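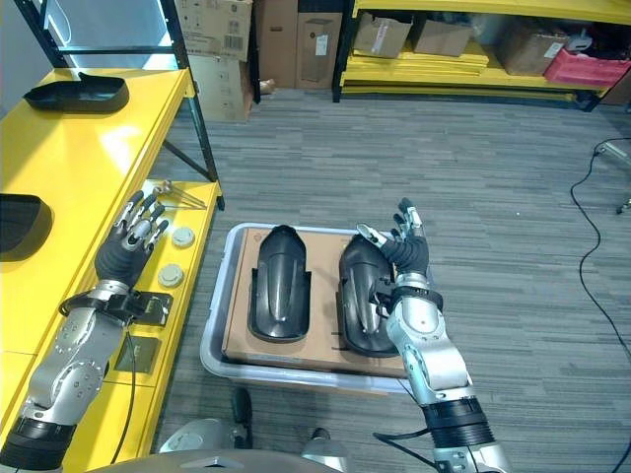 According to our instructor, we should stop thinking about the hands and start thinking about the tray. The remark came just before lunch, when four of us had been arguing over finger angles for most of the morning, and I wrote it on the cover of my notebook so that I would see it tomorrow.

13 November 2018

I will try to put down the whole day while I still remember it, because last week I waited too long and my notes were useless.

The task for our group is still the same one. The robot must lift a black plastic part out of the light gray tray, turn it and place it on the yellow workbench. Then the second part. The two parts lie on a flat piece of cardboard box, and we have been told we may not change this. In the first week I thought the cardboard was a help. Now I think it is the biggest difficulty of the course. When a finger touches it too early, the box moves a little inside the tray, and the part moves with it, and our taught positions are then worth nothing.

The parts are glossy too. Our depth readings have holes in them, always on the curved side, and this is the side we wanted to hold. The Ahonen group, who are named after their room and not after a person, have decided to use only the edges. They say the open lower end gives a good place for the thumb. I was against it yesterday. Today I am less sure, and I told them so in the corridor, which was not so pleasant for me.

In the morning we made 31 attempts with the right hand. I kept the list. I write "good" only if the part leaves the cardboard and stays in the fingers until I have said "four" aloud. By this rule four attempts were good. One of my group wanted to count two more, where the part was lifted but turned in the hand and came down on its side. We discussed it longer than it deserved. In the end they went into a separate column with a question mark.

After the remark about the tray we did what we should have done on the first day. We put tape on the carpet at the corners of the tray, so it always goes back to the same place. Then we measured from the tape to the foot of the bench and wrote 1266 millimetres in the log. When I looked in the program, the old value was still there from the Catley exercise, which used another bench altogether. So all our movements to the bench have been planned to a wrong place since the start of November! I did not know whether to laugh. The person who copied the file was me.

I corrected it and we ran the arm slowly, without any part in the hand. It looked much calmer. I know "calmer" is not an engineering word, but I have no better one in English. In my language there is a word for how a person walks in their own kitchen at night without the lamp, and it was like this.

The left hand we have almost not used. The plan in our Plesell report says that the left hand holds the box down while the right hand takes the part. It is a nice plan on paper. The first time we tried it, the two arms wanted the same piece of air and the program stopped us, and we were a little afraid to try again. Tomorrow we will give the left hand only one thing to do – come down on the corner of the cardboard, wait, go up. If this works we add the other hand.

I also had the job of clearing old recordings from the computer. There were more than 4000 files, many with names like "test_new_final", and I am guilty of some of these. I kept the ones from this month and moved the rest to the drive. It took until the lights in the corridor went off by themselves.

Things to do, so I don't forget:
Ask if we may borrow the soft fingertip covers that the Steveso group has.
Charge the tablet.
Write the part of the report about the wrong distance, and write it truthfully.
Check the tape before anything else, as people walk there.

I am tired but it is a good kind. On the bus home I kept closing and opening my own hand, trying to feel which finger touches first when I pick up my phone. For me it is the middle one. In our program it is the thumb. I will ask the others tomorrow which finger it is for them.

We use cookies to remember your settings and to count visits. Accept | Read more

© Student Project Diaries. All entries belong to their authors. Back to top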